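Sarantis Teaching Labs
Home > Equipment > Planning > Gallery

Bench automation: before we sign anything

Posted in June by Rokeya Haque
Filed under: equipment, budget, wet bench

The Skolier proposal has been going around the department for long enough that people have started talking about it as if it were already paid for. It isn't. I was asked to put up a gallery page so that everyone voting on the equipment plan can look at the work we would be buying for, and I agreed on the condition that I could write the introduction myself.

My position hasn't moved much. A robotic hand with fingers is a lovely thing to have on a grant application. Whether it belongs in a teaching lab's five-year plan is a separate matter, and the proposal spends most of its pages on the first part. It talks about dexterity and flexibility, then gives one paragraph to glassware, and glassware is what we handle all day.

Start with the price. The quote covers the arm, the hand and the controller. It does not cover a table we'd be willing to bolt it to, spare fingertip pads, the extra outlets, somewhere to put the cables, or the hours somebody will spend setting it up again after each term. Iraklis Raptis went through the quote with me and found 11 items listed as "recommended" that he would call required. I would call them required too. If the supplier wants to argue that point, they can do it in writing and with prices next to each line.

Then there is the service contract. Skolier offers a 42-month plan, which runs out well before the end of our replacement cycle. I asked what a repair costs after that and was told it depends on the repair. I'm sure it does. I would still like a figure for the wrist and a figure for a single finger, and I would like both before the vote.

The alternative from Plultska is a plain two-jaw gripper on a smaller arm. It can't do half of what the hand is advertised to do. I keep asking which half we need. Most of our list is picking up a beaker, moving it over, tipping it, and putting it down again without cracking the rim. Iraklis thinks the hand will cope better when the glass sizes change, and he may be right, but the demonstration we were sent used the same container from start to finish.

What I want from any supplier is a trial on our terms. I have suggested 200 pours between beakers, water only, with every spill and every stop written down, including the stops where a person had to step in. A pour that needs somebody's hand on the emergency button should be counted against the machine. We have also asked for around 70 of those to be run by one of our own staff with the supplier out of the room. Plultska said yes to this. Skolier said they would get back to us.

I'd also like us to stop using the phrase "frees up staff time" until someone shows me the schedule. In the Mulenach building they bought a sample handler on that promise, and the same two people are still in there every morning, looking after the handler. It may be a good purchase for other reasons. The hours saved should come out of the justification all the same.

If you have comments on the draft plan, send them to me or to Iraklis. Please say which line of the budget you mean, as the version numbers have gotten out of step.

Gallery: the work at hand

Pouring is the task I'd weigh most heavily when we score the bids. It is dull and we do a great deal of it, and a small error leaves liquid on the bench and a reading we can't use. I'd put off the rest of the wish list until one of these suppliers can quote us a cost per pour, with service and spare parts included.

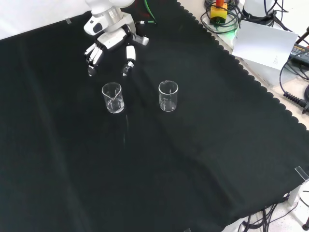
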